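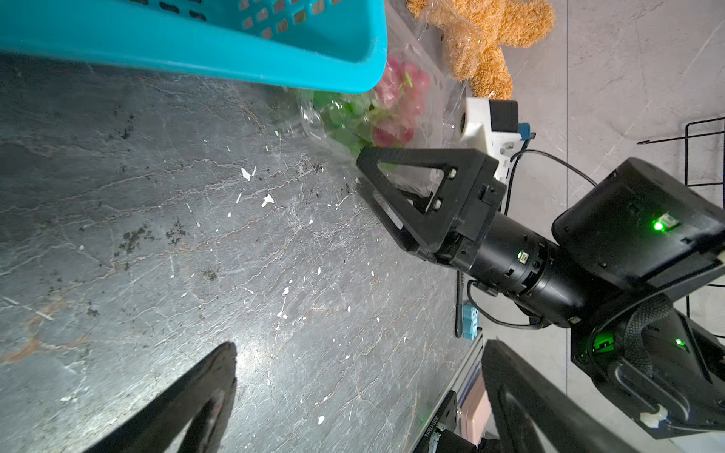 Erkness two-arm kit: my review after the first month

Marius Bălan
Posted 1/2/23

Good evening to all. In November I asked in this forum which two-arm kit to take for pick and place work, and several of you were kind enough to advise me. I took the Erkness, ordered from Fetis. I have now used it for 30 days, so I think I owe you a report. Please forgive my English, I write slowly but I check everything.

What arrives: two arms, two grippers, the wrist camera mounts, the cables and a printed booklet. The frame is not in the kit. I made mine from aluminium rail, with both arms bolted to the front. The booklet says that one afternoon is enough for assembly. For me it was 9 hours, and two of them went on cable routing, where the booklet has one drawing and it is the wrong way round.

My test is simple. One shallow plastic basket, artificial fruit, some things in clear packaging, a soft toy. The arms must put things in the basket, take them out again, and pass a box from one to the other. I did not want wooden cubes, because every kit can pick a wooden cube.
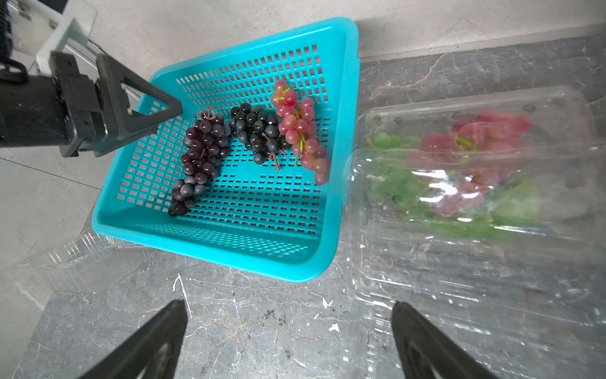 Wrist camera view, three bunches of artificial grapes in the basket.

The grapes are where I was most pleased. The fingers are narrow at the tip and go between the fruit and the wall of the basket without pushing the whole basket away. The stems are more difficult. If the gripper takes only the stem, the bunch turns while it is lifted, and then it comes down in a different place from the one I asked for.

Clear plastic is the weak point. The depth reading on a fruit box jumps by several millimetres when the light changes, and I have closed the fingers on air many times.

jelel_bench
Thank you for writing this up. Did you buy the soft finger pads as well, or is it all with the standard fingers?

Marius Bălan
Standard fingers only. The pads are sold separately and I find the price too high for two pieces of rubber.

Tănase
I have to disagree with you about the clear plastic. I have the same kit and I don't think it is the kit's fault. Any depth camera at this price will struggle with a clamshell. You should use the plain colour image for it and teach the grasp by hand. I did this and my misses are now rare.

Also, 9 hours? I needed less than half of that. Did you calibrate each arm before fixing it to the rail? The booklet says it on the last page, where it is no use to anyone.

Marius Bălan
Tănase, you are right about the last page. I fixed both arms first and then had to take the left one off again.

About the camera I don't fully agree. Fetis write on their page that the kit is "ready for packaged goods". If I must teach every grasp by hand, then it is not ready for packaged goods, it is ready for me to work.

I also did not say enough about the reach. With both arms on the same rail the middle of the floor is comfortable for both.

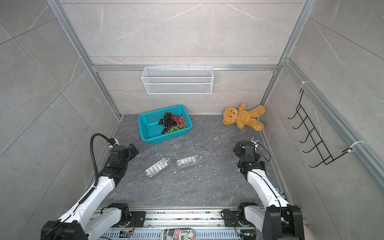

The back corners are another matter. One arm can get there, but the elbow is then nearly straight and the movement becomes slow and a little shaky. For the bear I had to lower the speed to half. If you plan a deeper table than mine, please measure before you buy.

jelel_bench
Shaky how? Mine did this until I tightened the screws on the elbow block. They come from the factory quite loose.

Marius Bălan
I did check them, and one was loose on the right arm. It is better now but not gone.

odile_k
Sorry for a beginner's question. Can the two arms work at the same moment, or must one wait for the other? The shop page is not clear and I need to decide this week.

Marius Bălan
They can work at the same moment. There is a setting for a minimum distance between the grippers, and I advise you not to go below the standard value. I usually let the left arm stay with the basket and give the fruit boxes to the right one.
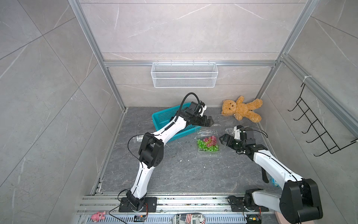
In this arrangement they seldom have to stop for each other. When both want the basket, the software gives priority to the arm which started first, and the other one waits above. It is safe, but it costs time. I have run 1,000 cycles so far and I had 2 real collisions, both of them after I changed the distance setting myself.

Tănase
On this we agree — leave the distance alone. And odile_k, watch the cable at the wrist. Give it a generous loop. I tied mine too short and it pulled on the camera at full rotation.

odile_k
Thank you both. Marius, would you buy it again?

Marius Bălan
For soft and irregular things, yes. For a project with mostly clear packaging I would first ask Fetis for a loan unit and try my own boxes with it. I wrote to their support about the drawing in the booklet and they sent me a corrected page the next morning. If somebody needs it, send me a message and I will forward the file.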